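Category: Meetings and minutes
Reading time: 3 minutes

Tallside Equipment Planning Group
Minutes of the August meeting, Wivstead office, 2 pm

In the chair: Zoila Chambi
Minutes: Barrett Ferreira

1. Welcome and last minutes
Zoila thanked everyone for coming in during the holiday season, and for the plum cake, which made the first item go rather more slowly than it might have. The last minutes were agreed with one correction: the quote from Serrano was for two arms with grippers, and the spare fingers are extra.

2. Where we are with the simulator
Barrett gave a long and cheerful report on the simulated trials. The plan remains to do as much as we can on screen before any money goes on real arms, and the group was glad to hear that 342 practice runs have now been logged. He would like to reach 1000 before we sign anything. Zoila asked whether that was a target or a hope, and Barrett said a bit of both.
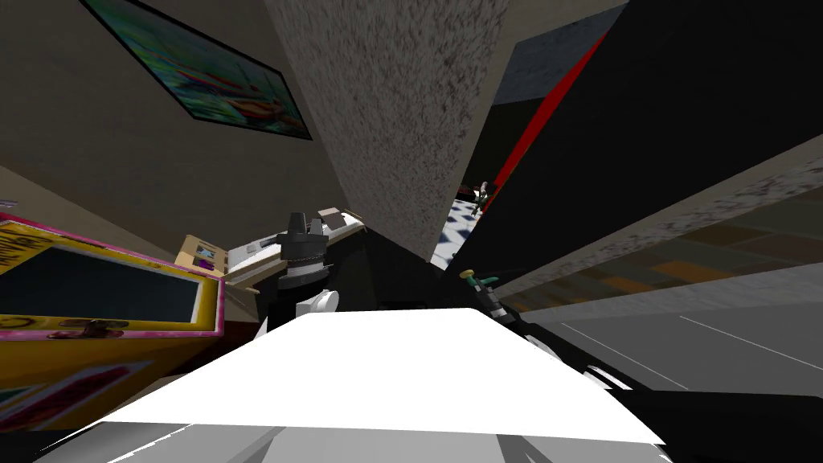
The question of what rooms to practise in took up a good half hour. Some of us felt that a plain bench would be quite enough for a first purchase, and others were keen that the arm should be tried among furniture and clutter, as it would be with us. The yellow cabinet with the pink trim was brought up as a fair sort of obstacle, being bulky and close to a cardboard box that one might well want to reach. It was agreed to keep the cluttered rooms in the programme and to add a plain bench for comparison — Barrett to set this up before the next meeting.

3. Grippers
We then came to the matter of fingers. Cleder offer a two-finger gripper as standard and a softer pair at extra cost, and there was a friendly difference of opinion over whether we need both from the start. Zoila's feeling was that we should buy the standard pair, use it properly for a season and see what we drop.

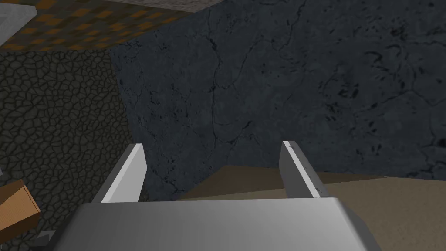

Barrett was inclined to agree, though he asked that the budget leave room for the softer pair later on, and for a mounting plate that fits either. After some discussion the group settled on the standard pair for each arm, with the soft ones carried forward to the spring list.

4. Budget
Training days are to have their own line, as they were rather lost under "sundries" last time. Zoila will ask both Serrano and Cleder for prices that include delivery and 3 years of servicing, so that we can lay them side by side.

5. Actions
Barrett: plain bench runs, and a short note on the run log.
Zoila: revised prices from both firms, and a word with Wivstead about the floor loading.

6. Any other business
The kettle in the meeting room is to be replaced from petty cash. The meeting closed at 4.15 pm, with thanks to the chair.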